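Home | Scores | About Us | Podcast | Mailbag | Contact

About Us

Hi, and welcome to the Clurkham Sideline! If you clicked on "About Us" you're either new here, lost, or looking for an email address so you can tell me I'm wrong about the quarterback. All three are fine. The email address is on the contact page.

I started this site because I couldn't find anybody writing about Clurkham football the way my friends and I talked about it on the drive home. The paper gave us a score and two sentences. The radio guys were great, but the signal died right past the water tower, usually in the fourth quarter. So one night after a really ugly loss to Hekberg (we had the ball at the one-yard line, first and goal, and came away with nothing, and yes, I'm still mad), I sat down and typed out everything I thought had gone wrong. It ran way too long. I put it online, went to bed, and woke up to a bunch of comments from people who were every bit as mad as I was.

That was the first post. There are 1191 of them now, and the old ones are all still up, including the preseason predictions, which I'd ask you to read with some kindness.

So what do we do? Mostly we cover semi-pro and high school football in Clurkham and the towns around it. That means game recaps, a preview every week of the season, and way too much talk about special teams. I love special teams! I once wrote an entire column about a holder. We also keep standings and the playoff picture updated through October, when everybody starts doing tiebreaker math on the backs of their programs and getting it wrong. I get it wrong too, sometimes, but I fix it when you write in. 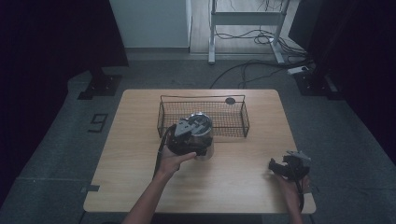 The "we" is real, by the way. For the first couple of seasons it was only me, and I said "we" because it sounded more official. These days there are 7 of us. Two handle the high school games, one does the podcast (and is the only person here who understands the soundboard), and the rest pitch in on recaps, stats and the mailbag. Everybody has a day job. If a Friday night recap shows up on Saturday afternoon, that's why.

A few things I get asked a lot. Are we connected to the team? Nope. We buy our own tickets, and we sit where we like, which for me is high up on the visitors' side so I can see the line play. Do we root for Clurkham? Of course we do, and I'm not going to pretend I don't. But when they play badly we say so, and when Hekberg plays well we say that too, through our teeth. Do we write about recruiting? Not for high school kids, no. They get enough of that from everyone else. We also don't pile on a teenager for dropping a pass, and comments that do get taken down.

The stats deserve a mention. When I started, there was no record of the team's old seasons anywhere online, so we've been building one from programs, clippings and shoeboxes that readers have dropped off. So far we have box scores for 441 games. There are gaps, some of them big, and if your uncle played guard back in the day and kept everything, please get in touch. We scan it and give it right back.

Money stuff, quickly. The site is free and it's staying free. We run a couple of ads from local businesses, and Nitel covers our hosting, for which I'm very grateful because the site used to fall over every time we beat somebody good. Sponsors don't see anything before it goes up and they don't get a say in it. We have 1180 people on the email newsletter, which goes out on Thursdays with the preview, my picks, and whatever the podcast crew was arguing about that week.

Want to write for us? You don't need experience, but you do need to go to the games. Send me a recap of any game you've been to lately, any level, and tell me what you noticed that the score didn't show. I read all of them, though I'm slow from kickoff weekend until the Hattori Bowl is over, so give me a nudge if you haven't heard back.

And if you see me up in the stands with the green notebook, come say hi. I'll probably ask you what you thought of the punting.

Last updated 15 August 2023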